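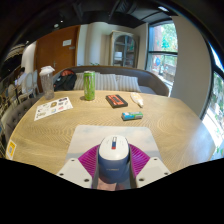

Iyengar says the rye starter is sulking from cold and nothing worse, and that we should stop changing the flour until we've sorted the temperature. Fair point, and I've been guilty of it all month.

Notebook > Bread bench > Starters

Mon 17 December

So, flour left alone, same Histell wholemeal rye as before, and only the warmth changed. Jar A stayed on the shelf by the window. Jar B went into the proving cupboard at 26 degrees. Both fed at eight with 20 g of old starter and 95 g each of flour and water.

By lunch B had climbed well past its rubber band and smelled wonderful — green apples, a bit of yoghurt. A had barely stirred. I haven't seen B move like that since June! It started to sink at 1,305 minutes on the timer (I forgot to stop it overnight, so that figure is only when I came in and looked, but the top was just beginning to dimple).

Baked from B. Total dough 3,020 g, split into three tins. Very sticky, wet hands all the way, no kneading. The Erholm tins released cleanly with butter and a dusting of bran. The crumb is still a touch gummy near the base, so either a longer bake or more patience before cutting. I cut the first one warm, which I know, I know.

The sour flavour is much rounder than last time. Really pleased with it.

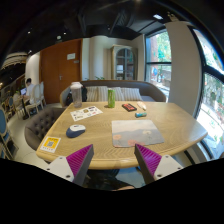 Next bake

Same feed, both jars in the cupboard, to check that A wakes up too. If it does, that settles it and I owe Iyengar a loaf.

Try ten minutes extra at the lower heat with the tins off. Leave one loaf wrapped for a full day before slicing.

Toasted seeds from the Zirbridge bag want using up — soak them first this time, they stole all the water from the last batch.

Cupboard thermometer reads a degree higher on the top shelf, so keep both jars on the middle one.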